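橋の向こうの着信音

充電器に挿して、ランプがオレンジ色に光った瞬間、私は思わず声を上げてしまった。生きてる! キースキネンの電話が、五年ぶりに生き返った!

母が台所から「何か割ったの」と聞いてきたので、「割ってない、点いた」と答えた。母はそれきり何も言わなかった。うちの母は画面のついたもの全般に冷たい。でも私は、手のひらの中でゆっくり立ち上がってくるあの青い起動画面を見ているだけで、もう胸がいっぱいだった。角の丸いアイコンが下から一列ずつ、水の中から浮かんでくるみたいに並ぶ。今どきのスマートフォンはこんなことをしない。一瞬で全部出る。速いのはもちろんありがたいのだけれど、私はこの「浮かんでくる」やつが大好きだったのだ。

キースキネン(Kiiskinen)を知らない人のために書いておくと、昔、電話機もOSも自分のところで作っていた小さな会社だ。ラジッツの谷では、なぜかこれがものすごく売れた。なぜか、というか、理由ははっきりしている。ピストブリッジ(Pistbridge)というアプリが、キースキネンでしか動かなかったからだ。

ラジッツは電波が届かない。山が両側から迫っていて、谷の底では窓辺に立ってもアンテナは一本つくかつかないか。ピストブリッジは、近くにいる電話同士が短いメッセージをリレーしてくれるアプリだった。スキー場の上の小屋から「風が出てきた」と打つと、リフト乗り場の誰かの電話が受け取り、それをパン屋の奥さんの電話が受け取り、そうやって谷の下まで人から人へ降りてくる。途中の電話は鍵がないから中身を読めない。ただ運ぶだけ。一通届くのに長いときは半日かかる。でも届く! 子供のころの私には、これがもう魔法にしか思えなかった。

着信音もよかった。ぽこん、と鳴る。木の樽を指ではじいたような音。谷じゅうであちこちから、ぽこん、ぽこん、と聞こえてくる冬の夕方を、私は今でもはっきり思い出せる。

そのキースキネンの配信ストアが、とうとう閉まるという。お知らせは短かった。

「2026年7月31日をもちまして、すべてのアプリケーションの配信および署名の更新を終了いたします」

署名の更新が終わるということは、いま入っているアプリも証明書の期限が来れば起動しなくなるということだ。私は三回読んだ。それから引き出しの奥を掘って、この電話を見つけたというわけだ。

アプリ一覧の二ページ目に、ピストブリッジはちゃんといた。橋のアイコン。開くと、バージョン3という文字の下に、作者の名前が小さく出ている。

ベネディクト・アマン(Benedikt Ammann)。

名前の横には、連絡先まであった。フォスタウの住所だ。電車で二時間!

行くしかない、と思った。手紙を出すのが礼儀だろうとか、相手はもう引っ越しているかもしれないとか、そういうことはフォスタウ行きの電車に乗ってから考えた。鞄の中には電話と、充電器と、ノートパソコンと、母が持たせてくれたくるみのケーキ。母は冷たいようでいて、人の家に手ぶらで行くことだけは絶対に許さない。

住所は運河沿いの細長い建物で、一階が工房になっていた。呼び鈴を押すと、眼鏡を額に上げた背の高い男の人が出てきて、私の手にある電話を見た。顔ではなく、先に電話を見た。

「七番の型だ」とその人は言った。「電池が膨らんでいないか」

「膨らんでません!」

「入りなさい」

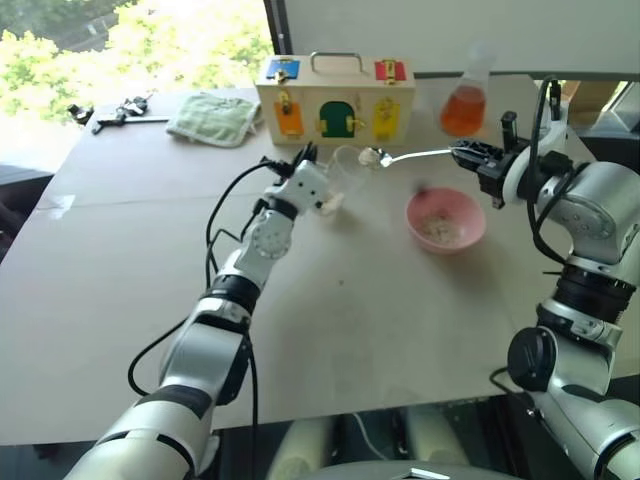

テーブルの上の透明なカップ、スプーン、ピンクのボウル

アマンさんは想像していたよりずっと静かな人だった。私がピストブリッジの思い出を一気にしゃべっているあいだ、ケーキを薄く切って、黙って食べていた。小屋のこと、パン屋の奥さんのこと、祖父が吹雪の日に「帰る」とだけ打って、そのひと言が祖父本人より後に家へ着いたこと。そこでアマンさんは初めて笑った。

「それはバグだな」

「違いますよ、あれがいいんですよ!」

「いや、バグだ。受取人がすぐそばにいるのに、一度遠くの端末へ渡してしまう。報告が来ていた。1,127番」

番号まで覚えているなんて! 私は嬉しくて椅子の上で跳ねそうになった。だって、その報告を出したのは十一歳の私なのだ。祖父に手伝ってもらって、つづりを何度も直しながら書いた。返事は来なかったけれど、送信ボタンを押したときの気持ちは覚えている。

そう言うと、アマンさんは眼鏡を下ろして、今度は電話ではなく私の顔を見た。

「直したんだ」と、しばらくしてから言った。「直したんだが、出せなかった。会社がその月に審査の窓口を閉めた」

アマンさんは隣の部屋へ行って、厚い紙の束を抱えて戻ってきた。全部印刷してあるのだ! 3,306行。ピストブリッジの心臓部、中継のしくみだけを抜き出したもので、余白には鉛筆の書き込みがびっしりある。私は手を拭いてから受け取った。コードを紙で読むなんて初めてだったけれど、これがもう、面白くて面白くて、めくる手が止まらない。変数の名前がぜんぶラジッツの地名なのだ。上の小屋、下の橋、粉ひき小屋、教会の裏。

「どうして地名なんですか」

「谷に住んでいたからだよ。三年だけ。あそこで電話が通じなくて腹が立って書いた」

腹が立って書いたもので、谷じゅうが十年もぽこんぽこんと鳴っていたのだ。なんて素敵な怒りだろう、と私が言うと、アマンさんは「ケーキをもう少しもらう」と言った。
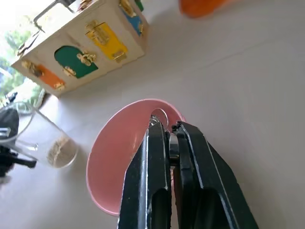 そこから先は、二人とも夕食を忘れた。私のやりたいことは単純だった。今の普通のスマートフォンで、これを動かす。近距離通信の部品なら今の電話のほうがずっと性能がいい。足りないのは、誰に渡すかを決める賢さのほうで、それがこの紙の束に全部書いてある。

「今のOSは、後ろに回ったアプリをすぐ眠らせるだろう」とアマンさんが言った。

「眠らせます。容赦なく」

「中継役が眠ったら橋が落ちる」

そうなのだ。そこが一番の難所で、私も電車の中でずっと悩んでいた。キースキネンのOSは、電池の残りが許すかぎりアプリを起こしておいてくれた。のんきというか、おおらかというか、とにかくそういう設計だった。今の電話は几帳面だ。画面から消えたアプリには、ほんの短い時間しかくれない。

私は紙をめくり、アマンさんは鉛筆を回し、運河を船が通り、また紙をめくった。そして「粉ひき小屋」という関数のところで、私は変なものを見つけた。ずっと起きている前提の設計なのに、そこだけ、眠る処理が書いてある。

「これ、何ですか。電池が50パーセントを切ったら、一度眠って、隣の電話が話しかけてきたときだけ目を覚ますようになってます」

「ああ」アマンさんは身を乗り出した。「それは粉ひき小屋の婆さんの電話だ。古くて電池がもたなかった。あの人の電話が落ちると谷の上と下がつながらなくなるから、特別に書いた」

「これですよ!」

私は立ち上がっていた。膝がテーブルに当たったけれど気にならなかった。

「全部の電話を、粉ひき小屋のお婆さんにすればいいんです!」

アマンさんは鉛筆を止めた。それから紙を自分のほうへ引き寄せて、口の中で何かつぶやきながら三ページ戻り、五ページ進み、また三ページ戻った。今のOSには、近くの端末からの呼びかけで短く起きるしくみがちゃんと用意されている。短い時間しかくれないけれど、メッセージは短いのだ。「風が出てきた」を渡すくらい、まばたきの間にできる。

「全員が眠っている谷か」とアマンさんが言った。

「話しかけられたら起きる谷です」

「寝起きがよくないといけないな」

「私、寝起きはいいです!」

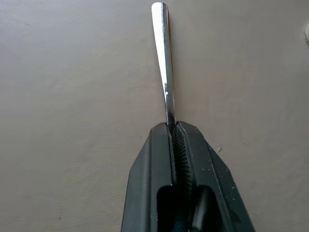 最終電車には間に合わなかった。アマンさんの工房の長椅子で二時間だけ寝て(本当に寝起きはよかった)、明け方にまた続きをやった。私が打ち込み、アマンさんが紙を見ながら読み上げる。ときどき「違う、そこは教会の裏だ」と直される。変数の名前は一つも変えなかった。新しい規則では日本語でも何でも使えるし、短い英単語にしておけば後で読む人が楽だと分かってはいたけれど、粉ひき小屋は粉ひき小屋でなければいやだった。

昼前に、最初のメッセージが通った。私の電話から、机の引き出しに入れたアマンさんの電話を経由して、階段の上に置いたノートパソコンまで。文面は「テスト」。情緒も何もない。もっといい言葉を考えておけばよかった!

しかも音が鳴らない。届いているのに黙っている。

「音を忘れた」と私は言った。

アマンさんは私の古いキースキネンを手に取って、電波時計でも見るみたいに顔を近づけ、音の設定を開き、ぽこん、と鳴らした。もう一度鳴らした。工房の天井が高いので、谷で聞くより少し長く響いた。

「何の音なんですか、それ。ずっと知りたかったんです」

「雨樋だよ。ラジッツの下宿の。水がたまると鳴った。うるさくて眠れなくて、録った」

この人は本当に、腹が立つたびにいいものを作る。

十月に、私は新しいピストブリッジを入れた電話を持ってラジッツへ行った。スキー場はまだ開いていなくて、草の斜面で牛が鳴いていた。叔父の電話に入れ、パン屋の奥さんの電話に入れ(奥さんは「あら、戻ってきたの」と、近所の猫が帰ってきたみたいな言い方をした)、学校の先生に入れ、先生が生徒に教えたので、そこから先は私の知らないところへ広がっていった。粉ひき小屋には今、お婆さんのお孫さんが住んでいる。その人の電話は最新型で、電池は二日もつそうだ。それでも真っ先に入れてもらった。あそこは大事な場所だから。

夕方、上の小屋まで登って、アマンさんに一通送った。谷の下まで降りれば、そこからは普通の回線に乗ってフォスタウまで行くように、二人で改造してある。考えに考えて、今度はちゃんとした文を書いた。小屋から見えるものを全部書いた。長すぎて途中で二つに分かれたと思う。

送ってから、石の上に座って待った。下の橋のほうで、誰かの電話が小さく鳴ったような気がした。牛の鈴だったかもしれない。日が尾根に隠れて、寒くなってきたので上着の前を閉めた。

暗くなる前に降りようと立ち上がったとき、ポケットの中で、ぽこん、と鳴った。

「二通目が先に着いた」とあった。「これもバグだ。番号をつけなさい」

私は斜面を駆け降りた。早くパソコンを開きたくて、たまらなかったのだ!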